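Cutting Boards and Counters: The Stuff You Keep Asking Me

I get a lot of the same questions in my inbox after a kitchen post goes up, so I finally put them all in one place. If yours isn't answered, write to me and I'll add it when I update this page in November.

Do I really need a board if my counter is stone?

Yes, please! A speckled gray counter will forgive almost anything (crumbs vanish into those flecks, which is a blessing and a curse) but your knives won't thank you for chopping on it. I dulled a very nice Ledesma paring knife in one summer of slicing limes straight on the counter and I'm still a little sore over it.

Why bamboo?

Mostly because I like how it looks and I can lift it. My old maple board was gorgeous and weighed as much as a toddler. Bamboo is on the hard side, so if you baby your knives you may prefer a softer wood. I hone mine a bit more often and call it even.

Are the metal handles worth it?

I was a skeptic. They looked fussy to me, and I figured they'd get in the way. Then Noemí Rosales let me cook at her place for a weekend and I was grabbing that loop constantly, carrying onions to the stove, tipping the board over the sink, all of it. 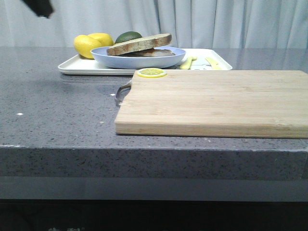
The one thing I'd check before buying is whether you can get your fingers under the loop with the board lying flat. Some handles sit so low you end up prying at the edge with your nails, and on a big board that gets old fast. Check the screws too, if there are any, and snug them up now and then.

How do you clean yours?

Hot water, a little dish soap, a quick scrub on both sides, then I stand it on edge to dry. Never the dishwasher. I oil it when it starts looking thirsty, 2 thin coats with an old T-shirt, left overnight. A 500 ml bottle of the Mumavetti oil has lasted me almost 3 years, so don't let anybody sell you a gallon.

My board slides all over the place. Help?

Damp dish towel underneath, folded flat. Aurelio Alvarado swears by the rubber mats from Faketti and he's probably right, but I always have a towel handy and I never remember where I put the mat.

Can I leave it out on the counter all the time?

I do! Just wipe underneath it, you'd be amazed what collects there.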